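Zondolier Station Guide
Section 4: Recording Examples in the Simulator

Read this section before the first recording session. It applies to the two-arm station with the book task loaded. For other tasks, see Section 5.

4.1 Before you start

1. Start the Zondolier console and wait for the status light to turn green.
2. Open the Pukus task list and pick Book, Single.
3. Set the episode target to 200. The counter resets each time the target is changed.
4. Move both arms clear of the book before arming the recorder.

Note: Book position and arm start pose are drawn again for every episode. Lighting stays fixed unless Vary Light is checked, so the arms will usually throw shadows on the tabletop. Leave them in.
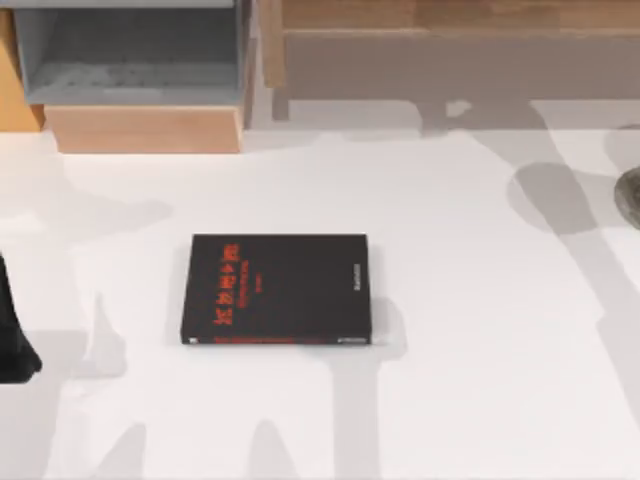 Lellton, December 31, 2022

Revision note: The start check in 4.2 now comes before the recorder is armed. Stations set up in August should follow the new order.

4.2 Start check

1. Confirm that one closed book is lying flat on the white table, away from all edges.
2. Confirm that nothing else is loose on the table. The storage bin and wooden furniture belong in the background.
3. A gripper may show only partly at the side of the view. This is acceptable if it is not touching the book.
4. If the book overlaps a table edge, press Redraw. Do not drag it by hand.

4.3 Recording

1. Press Arm, then Record.
2. Carry out the task at an even pace. Each episode stops at 1100 steps.
3. Press Keep or Discard. Discarded episodes do not count toward the target.

Caution: Do not change the camera view between episodes. Episodes from mixed views cannot be exported together.

Note: Cover lettering may look mirrored or unreadable. Do not report it as an error. If the cover is blank, report code 154 to Kontogiannis support and attach the session log.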